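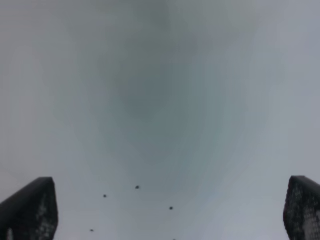 Wrist camera view at close range: both fingers, a gray surface out of focus, a few dark specks in the gap.

The wrist camera is the wrong place to save money

By Edeltraud Seidel

Most writing on home-built arms is about joints. Builders compare gearboxes, argue over belt tension and publish repeatability numbers measured with a dial indicator. The camera gets one line in the parts list, usually the cheapest board that fits the bracket. I think the order of effort should be reversed, and I say this as someone who spent a winter on the gearboxes.

Our arm lives on a bench at Rodthorpe, a shared workshop with one good drill press and uneven heating. Ha-neul Oh and I built it over two years. The gripper is a two-finger parallel design with textured pads, driven by a Yook servo that was bought for something else. The camera sits behind the fingers and looks out between them. At working height it does a fair job. Close to a surface it delivers the picture at the top of this page, in which the fingertips are the only things with any structure and the rest is a gray field with soft changes in brightness.

A fixed-focus lens is set for one distance. Ours was set by the supplier for a distance that suits a video call. The last stretch of a grasp, where the arm most needs information, happens well inside that distance. We had planned the software as if the image improved on approach. It gets worse, and the policy we trained on it learned to do the final descent more or less blind, from joint positions and habit.

I logged 1,463 grasp attempts before I looked at the images from the last half second of each one. That was poor practice. I had been tuning controller gains to fix a fault in the optics, and the gains did respond a little, enough to keep me at it until April.

The usual answer is to add data. Soon-im Bae, who runs the other arm in the building, holds this view and has defended it well: a network can learn from blurred images, blur carries some depth information, and 2,000 more demonstrations cost only time. All true. But a surface without texture gives the network very little to work with at any focus, and a blurred one gives it less. Small specks may survive the blur as soft dots. Whether a dot is on the work surface or on the lens cover is hard to tell from one frame, and I would not want a controller deciding it for me.

My position is that a small shop should settle the optics first, in this order. Measure the distance from lens to fingertip plane with the gripper closed. Buy or adjust a lens that is sharp there, and accept that the far field goes soft. Use a second, fixed camera for the far field. Put a light on the wrist, diffused, and lock the exposure. Clean the cover before each session and write in the log that you did. Only then collect demonstrations.

We refocused by breaking the glue on the lens thread and turning it out 18 degrees at a time against a printed target. The work took an evening. The new bracket came from Plarkmont after our own print warped, and it holds the camera farther back, which costs some clearance in bins.

There is a fair objection about touch. A force sensor in the finger would make the last few millimeters easier than any lens can. I agree, and I would fit one if I trusted myself to route the wires through a moving wrist. For now the camera is the sensor we have — it should at least be focused on the place where the work is done.

Comments

Myung-ja Hwang
Did you recalibrate the hand-eye transform after turning the lens? Focal length shifts with focus on those small modules. I lost a week to this.

Edeltraud Seidel
Yes, intrinsics and hand-eye both. The thread also has play, so put a drop of lacquer on it before you calibrate.

Eun-seong Heo
I disagree on the second camera. Sync between two cheap USB cameras is its own project. A Gikberg liquid lens on the wrist would cover both ranges, if you can live with the price.

Soon-im Bae
For the record, I said 103 demonstrations per object. The total came out to 2,000 because of your object list.

Search this site
Enter keywords
Go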